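Notebook, teleoperation bench, Cirkberg
1 June 2026
Written by Soledad Ostrowski

Continued the bread task in the simulator. Eugeniusz was operator with the gloves until lunch, then I took over. The goal for this scene is still the same: take the bread from the cutting board with the right hand and put it in the cardboard box. The left hand has no job in this version.

Before starting I changed the glove filter back to the old value. Last week we had it too strong and the fingers came late, so the operator closed his hand, saw nothing, closed more, and then the simulated hand squeezed suddenly. With the old value there is a small tremble, but Eugeniusz prefers the tremble. I also prefer it.

Delay from glove to simulator is 40 ms on the Branness machine. On the Nartey laptop it was 300 ms and I could not work with it. I wrote this on the paper by the door, please do not use the laptop for recording.

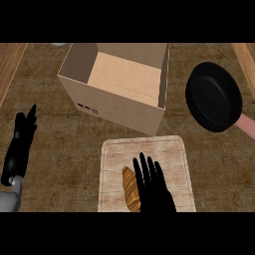
Bread task, operator's view. Right hand at the bread, left hand kept clear of the board.

The difficult moment is the first touch. If the hand comes from the side and flat on the board, the first finger pushes the bread away before the thumb is in place. Eugeniusz solved it by coming a little from above and turning the wrist late. I tried to copy him and needed many attempts. My wrist turns too early, it is a habit from the cup task.

Second problem: from this view the near part of the board is outside the picture, and one end of the bread also. The operator must guess where it ends. I asked for the view to be moved back a little, but then the old demonstrations will not match the new ones. To be decided with Dimton before we record more.

The left arm drifts when the operator forgets it. In episode 629 Eugeniusz let it go down slowly until it met the table, and the recording had to be thrown away. For now we rest the left elbow on a cushion. It is not elegant but the arm stays quiet.

Target for this task is 600 good demonstrations, to be finished in August. Only episodes with the bread fully in the box are kept. If the bread hangs on the rim, delete it, also when the grasp was nice.

To do:
Ask Eugeniusz to record his wrist movement slowly, for me and for the next operators.
Check if the pan can be moved further from the board without changing the scene number.
New batteries for left glove.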